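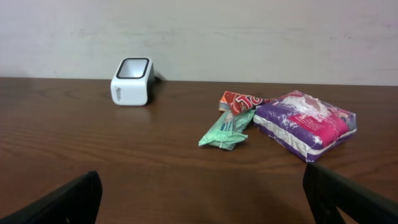 Thread-writing table. Snacks just out of reach, as ever.

Right, a few of you asked how the swimming's going, and it won't fit in one post, so here's a thread about learning front crawl at 46 in a municipal pool. Mute me now if you don't care about chlorine!

For new people: in August I could do a sort of upright breaststroke with my chin stuck out like a tortoise. I could keep that up for ages and chat the whole way. What I couldn't do was put my face in the water and carry on living.

I signed up for the adult improvers at Zarville Baths after a glass of wine. It was the last place left and I clicked it before I could talk myself round.

First session I got to the deep end rope on crawl and had to hold on to it like somebody off a shipwreck. A man in the next lane asked if I was all right. I said yes in a very high voice.

The teacher is Orysia Romaniuk and I'd walk into the sea for her (slowly, breathing out). She doesn't shout. She crouches at the side, says one thing, and then goes off to somebody else so you can get on with doing it badly in private.

The one thing for me, for about a month, was BREATHE OUT. I'd been holding my breath with my face under, then trying to breathe out and in during the half second my mouth was up. No wonder I felt like I was being strangled.

So for weeks I stood in the shallow end humming into the water. You have to hum, it keeps the air coming out of your nose. I hummed the theme from Casualty mostly. A child in armbands came over to watch.

Then one evening it just sort of went. Turn, breathe, face down, hum, turn, breathe. I got to the end and was so surprised I set off again without stopping, and got a mouthful on the way back for being smug.

Kit corner, as that's what everyone really wants. My first goggles were Akine ones from the machine in reception and they leaked from the top on the left side only. Loosening the strap fixed it. I'd been tightening it for a fortnight and going to work with a ring round one eye.

Hat: silicone, get a long-hair one if you've got a lot of it. Put it on with wet hands. I'd been dragging it on dry and screaming quietly in cubicle 3.

Costume: whatever doesn't need adjusting. I've got a plain navy one that's already gone see-through at the back, I'm told, by a woman in the showers who was extremely kind about it. New one on order.

Fins: I resisted, then I borrowed the pool's and felt like a speedboat. Took them off and felt like a wardrobe. Orysia says 2 lengths with, 2 without, so you remember what going forwards is like. It does help, annoyingly.

Lanes! Nobody's sign means what it says. Slow lane on a Tuesday is people walking up and down discussing conservatories, which I'm all for, it's lovely, but you can't get round them. Medium lane before work is terrifying. Medium lane after eight at night is heaven.

If somebody taps your foot, let them past at the wall. I didn't know that! I thought a man was being fresh and gave him such a look. He was very nice about it afterwards. Matvii Dmytriv, if you're reading, sorry again about the look.

Matvii did give me the best bit of advice I've had, which was to stop looking where I'm going. Look at the tiles. If your head comes up your legs go down and then you're swimming uphill. I've got to know those tiles very well. There's a cracked one near the five-foot mark that I'm quite fond of.

Distance: end of August I could manage 300 metres of crawl, with a rest at every end and a long one in the middle when I pretended to fix my goggles. I wrote it on the kitchen calendar anyway.

September I went backwards. Had a cold, missed a week, came back and it'd all fallen out of my head. I cried a bit in the car park. If you're at that stage, it does come back, and quicker than the first time.

October was when I stopped checking the clock on the wall every length. I'd be thinking about tea, or whether I'd replied to my sister, and there'd be the wall. 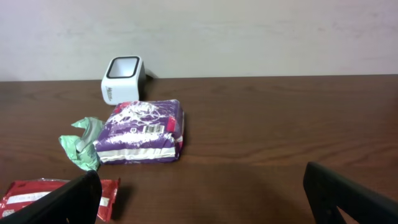
Griltwood, Thu 4 December

Home now, hair still wet, dripping on the keyboard. Carrying on from above because I went for my swim halfway through the thread.

I DID IT. 2000 metres. Front crawl, no fins, no goggle-fixing. I'm not telling you how long it took but the lifeguards changed over and one of the lights went off.

The first part was horrible, for the record. It's always horrible. My arms feel like they belong to someone else and I can't get enough air and I plan my excuses. Then it settles, if I slow right down. I used to think that bit meant I couldn't swim. Everyone has it, according to Orysia.

The middle was dull in the nicest possible way. I sang the whole of a song I don't even like.

Near the end my left calf went and I had to swim with my toes pulled up like a duck. Drink some water beforehand, you do sweat in there, you just can't tell.

Orysia was teaching the little ones at the other end and stuck her thumb up without turning round. I've no idea how she knew. I nearly cried into the goggles, and they're meant to keep the water out.

Afterwards I went to Stetsiuk, the café over the road from the baths, and had cheese on toast and then a second cheese on toast. If you know a better meal than the one after swimming I don't want to hear about it.

To answer the questions that came in while I was out:

Yes, there are women-only sessions, Sunday evenings, they're busy so get there for when the doors open.

No, I don't do the cold water thing in the lake. I admire it. I like a radiator.

It's not too late at sixty-eight. There's a man in our group older than that and he overtakes me on his back.

Earplugs: yes if you get earache, but you won't hear the teacher, so take one out between goes.

Bad shoulder: ask someone who knows about shoulders, please, I only know about humming.

Several of you want to know what's next. Tumble turns, apparently. I tried one last week and came up facing the wrong way in a different lane. Said hello to the lady there and ducked back under the rope.

The next improvers course starts after New Year, and the sign-up sheet is on the desk by the turnstile as well as online. Online crashes, so use the sheet.

Bring a pound for the locker. It has to be a proper pound, the trolley token gets stuck, and then you're stood there in a towel waiting for a man with a screwdriver.

Going to dry my hair now. Will post about the turns when I can do one.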